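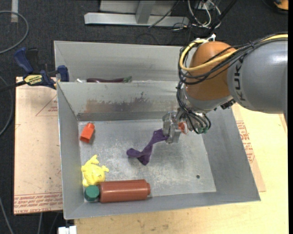 Skunska Railway Trust – progress report, spring quarter

To: Trinity Blackwood, Allby Fund
From: Darnell Mercado

Locomotive
Boiler passed its hydraulic test in May, second go. First attempt failed on a weeping mudhole door, new joint fitted same afternoon. 92 of the 198 small tubes now in and expanded, rest are on the rack at Haverford. Steam test to follow once the inspector gives us a slot – probably not before the summer trains start, so please don't anounce anything yet.

Frames and motion
Leading axleboxes remetalled and back. Driving pair still away. Side rods cleaned and crack tested, one bush to replace. Brake rigging about half done, slower than planned as two of the hangers were worn well past the limit and had to be made new.

Track
10 sleepers changed in the Gadurero loop, which is open again for running round. Still a dip by the lower signal. Packed it twice, will need proper ballast. Some 100 yards of fencing also replaced on the river side after the sheep got in again.

Running
Easter trains ran with the hired diesel. Failed once at Haverford with low air, restarted, 14.20 left late but got home under its own power. No other cancelations.

Money
Tubes came in under the quote. White metal over. Net effect small, figures in the usual sheet. Would like to move what is left on the tube line across to brake parts – can you confirm by email that's allowed?

Next quarter
Finish tubing. Driving wheels back under. Lower signal wire. Paint if dry.

Darnell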